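Vérifier et corriger la pression d'un ballon de gymnastique

Mis à jour le 15/10/2021 - fiche rédigée par Rocío Gallegos

Un ballon de gymnastique se règle au diamètre. Le manomètre d'une pompe à vélo n'est pas exploitable ici : la pression de service est trop faible pour la plage de lecture. La méthode décrite ci-dessous n'utilise qu'un mur, un mètre ruban et une pompe à main.

Matériel

Pompe à double effet avec embout conique
Mètre ruban souple
Ruban de masquage
Extracteur de bouchon, ou à défaut une cuillère à manche plat

Premier gonflage

Laisser le ballon déplié à température ambiante pendant une nuit. Gonfler à 80 % du diamètre nominal, reboucher, attendre 24 heures, puis compléter. L'enveloppe se détend pendant la pause et un gonflage en une seule fois donne une forme irrégulière près de la valve.

Mesure du diamètre

Coller un repère sur le mur à la hauteur correspondant au diamètre visé. Placer le ballon contre le mur, poser une planchette sur le dessus, vérifier qu'elle est horizontale et lire l'écart avec le repère. Une tolérance de 5 mm suffit pour un usage courant.

On peut aussi mesurer la circonférence et la diviser par 3,1416. Pour un ballon de 65 cm, la valeur attendue est de 204 cm. Le ruban doit passer par le plus grand cercle - c'est la principale source d'erreur. 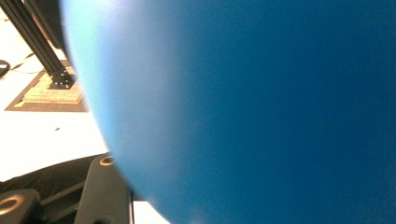
Ballon bleu, surface mate.

Correction

Si le diamètre est trop faible, retirer le bouchon, engager l'embout sans forcer et ajouter 5 coups de pompe, puis mesurer de nouveau. S'il est trop élevé, ouvrir la valve et appuyer avec le genou par pressions courtes.

Recherche de fuite

Passer de l'eau savonneuse sur le bouchon, puis sur toute l'enveloppe. Des bulles au bouchon indiquent un joint usé : le remplacer. Une enveloppe percée ne se répare pas, même avec une rustine - la zone collée n'a plus la résistance d'origine.

Périodicité

Contrôle une fois par mois, et après tout transport dégonflé. En local peu chauffé, refaire une mesure en novembre : l'air se contracte et le diamètre baisse sans qu'il y ait de fuite.

Relecture : Damián Meléndez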